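**Gelbridge, 28 de febrero de 2020.** Me toca escribir la nota de prensa de Karaki, así que la escribo como hablo, que si no me sale una cosa tiesa que no se lee ni en mi casa. Soy Karim Qaisi, llevo la parte de envasado y surtidos en Belwood, y lo que vengo a contar es que desde hoy se puede pedir la caja Karaki, nuestra primera caja variada de meriendas pensada para oficinas, talleres y aulas. Una caja de cartón con separadores dentro, galletas y bollitos en envases individuales, y una mesa de trabajo donde todo eso se prepara a mano.

Empiezo por la mesa, porque le tengo mucho cariño. Es de color claro, de veta de madera, y en ella hemos pasado el invierno entero abriendo, cerrando y volviendo a abrir cajas. Antes trabajábamos en una encimera alta junto a la puerta y aquello era un suplicio: cada vez que entraba alguien había que apartar las bandejas, y las etiquetas volaban con la corriente. Ahora hay sitio para poner el producto a un lado, la caja en el centro y el portátil un poco más arriba, sin que se llene el teclado de migas (bueno, casi).

La idea de Karaki salió de una queja. Un cliente de toda la vida, de los que nos compran para las reuniones de la mañana, me escribió que estaba harto de recibir veinte cosas iguales. Tenía toda la razón. Nosotros vendíamos el producto por referencias sueltas, cada una en su caja, y para montar una merienda decente había que comprar cuatro cajas y juntar lo que sobraba en un cajón. Pues ya está: el surtido lo hacemos nosotros, y lo mandamos ordenado.
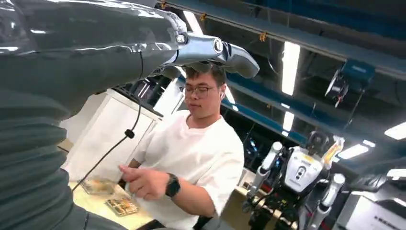 Lo primero que hicimos fue probar formatos, y ahí nos tiramos semanas. La bandeja transparente y plana tiene muchísimas ventajas para lo horneado: va todo en filas, se cuenta de un vistazo y las piezas no se montan unas encima de otras. El recipiente más alto va mejor para lo blando. ¿El inconveniente? Que ninguno de los dos aguanta bien un viaje largo si no lleva algo alrededor que lo sujete. En las primeras pruebas de reparto nos llegaron unas galletas que parecían pan rallado, y lo digo aquí sin problema porque a esas alturas no habíamos vendido ni una caja.

Así que separamos los dos mundos. Las bandejas transparentes se quedan para la recogida en tienda, en Gelbridge, donde el cliente se las lleva en la mano. Y para los envíos pasamos al envase individual con cartón y separadores. Es un poco más de trabajo, pero a mí me gusta más! Cada persona coge el suyo, lo abre cuando quiere y el resto se queda cerrado.

Los separadores los fabrica Gimeck, una casa pequeña con la que ya habíamos hecho cosas de papelería, y se lo han tomado con una paciencia enorme. Les devolvimos tres versiones. La primera era tan alta que había que sacar los paquetes casi con pinzas. La segunda bailaba dentro de la caja. La tercera estaba bien, pero yo me empeñé en que los huecos fueran un poco más anchos para que cupiera una mano grande, y me hicieron caso. El que va en la caja definitiva es bajito, encaja en el fondo y deja asomar el producto por arriba, así se ve lo que hay sin revolver.

Los datos para quien los necesite:

- La primera tirada de Karaki es de 2,000 cajas.
- Antes de ponerla a la venta preparamos 520 cajas de prueba, que se repartieron entre clientes habituales.
- El surtido se sirve a 44 puntos de entrega desde el primer día.
- La referencia para pedidos es Karaki 2,401, que hay que indicar tal cual en el formulario.

De esas cajas de prueba aprendimos más que de todas las reuniones juntas. Hubo quien nos pidió menos dulce, hubo quien nos pidió solo dulce (no se puede contentar a todo el mundo, pero lo intentamos) y hubo una escuela que nos mandó una hoja entera con opiniones de los chavales, con dibujos y todo. La tengo pegada en la puerta del almacén. De ahí vino el cambio de orden: lo que más gusta va ahora repartido entre todos los huecos, para que no se acabe el primer lado de la caja y se quede el otro muerto de risa.

El envoltorio también se lleva su parte de elogios. Queríamos algo que brillara, que al abrir la tapa diera alegría, y al mismo tiempo que fuera plano y fácil de colocar. Yo iba con la idea de un papel mate muy sobrio y me ganaron por goleada. Tenían razón ellos, lo reconozco. Puestos sobre la mesa clara, los dorados lucen una barbaridad.
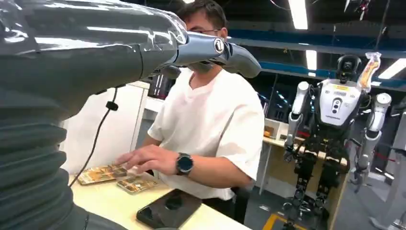

*Colocando sobre la mesa dos paquetes de envoltorio brillante, en dorado y marrón.*

El montaje de cada caja se hace siempre igual. Se pone el separador, se comprueba que el envase no venga arrugado, se van llenando los huecos de atrás hacia delante y al final se cierra y se repasa la etiqueta. Parece una tontería lo de empezar por atrás, pero si empiezas por delante acabas metiendo el brazo por encima de lo que ya has puesto y lo aplastas. Lo aprendí yo solito, con una caja que iba para mi suegra.

Otra cosa que preguntan mucho: sí, se puede pedir que en la caja vaya una nota. La imprimimos en un papelito y la dejamos encima. Lo que no podemos hacer de momento es cambiar el surtido pieza por pieza, porque nos volveríamos locos. Para junio queremos tener una segunda combinación, más salada, y ya estamos peleándonos por lo que entra y lo que se queda fuera. Se admiten sugerencias, de verdad, que las leo todas.

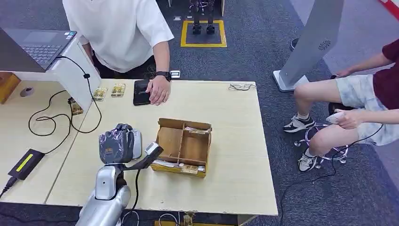
Con la etiqueta nos pasó algo parecido a lo de los separadores. La queríamos en amarillo y blanco desde el principio, por aquello de encontrar la caja rápido en una estantería llena de cartón marrón, y costó dar con un tamaño que abrazara bien el frontal sin despegarse por las esquinas. El texto va grande. Mi padre la leyó sin gafas a un par de pasos, y con esa prueba me quedé tranquilo.

En cuanto a la conservación, nada raro: sitio seco, sin sol directo, y la caja derecha. Si se va a guardar abierta en una sala común, recomendamos dejar la tapa echada por encima. Los envases que vengan dañados se reponen sin discutir; basta con escribirnos y decirnos en qué hueco iban, que así vemos si el problema es nuestro o del transporte.

Me gustaría dar las gracias a Gimeck por el aguante, a las tiendas de Gelbridge que nos hicieron un hueco en el mostrador antes de saber siquiera qué era aquello, y a la gente de Belwood, que ha merendado lo mismo durante meses y todavía me saluda por las mañanas.

**Sobre Belwood**
Belwood prepara y distribuye meriendas envasadas para centros de trabajo, escuelas y pequeños comercios. Tiene su obrador y su almacén en Gelbridge y reparte con medios propios en la zona.

**Contacto para prensa y pedidos**
Karim Qaisi, envasado y surtidos, Belwood (Gelbridge). Quien quiera una caja para probarla y escribir sobre ella, que me la pida directamente y diga si la prefiere enviada o recogida en tienda.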